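Library > Business and Trades > Stockroom Practice > Chapter 7

Last updated: Wednesday, October 27, 2021

Chapter 7
Classifying Small Stock

Every business that holds goods must decide how those goods are to be grouped. The decision is often made early, by whoever happens to unpack the first delivery, and it may stay in force for years without being written down. This chapter examines how a grouping scheme is chosen, how it is recorded, and what it costs to change one after staff have learned it.

Chapter 6 dealt with bulky stock, for which floor space is the main limit. Small stock raises a different problem. A single shelf may hold several hundred kinds of item, many of them alike in size and finish, and an item returned to the wrong place is in practice lost until the next count. The Skalthorpe hardware store, introduced in Chapter 2, listed 487 lines of fasteners and fittings in its stock book. When the shelves were checked against the book, 457 of those lines could be found. The missing lines had not been sold. Most were later located in compartments assigned to something else.

Two methods of grouping are in common use. Under the first, items are placed together by kind, so that all washers share one area whatever their purpose. Under the second, items are placed together by the job in which they are used - a hinge, for example, is kept with its own screws. Grouping by kind makes counting and reordering easier. Grouping by use shortens the time spent gathering parts, but it requires that some items be held in more than one place. The Lotia repair shop, discussed in Section 7.2, uses both methods and keeps a separate index for each.

Whichever method is adopted, each storage position should have its own code, and the code should belong to the position and never to the item. Students should review the coding rules in Chapter 3 before attempting the exercises.

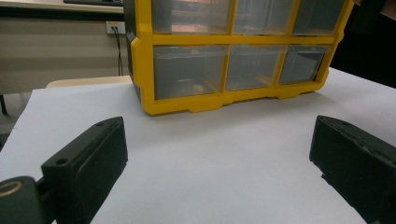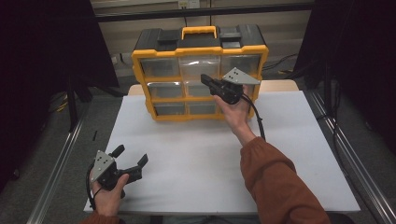 Figure 7.1. Parts organizer with a yellow frame and see-through drawers, shown in two views.

Shares: 2 | Comments: 0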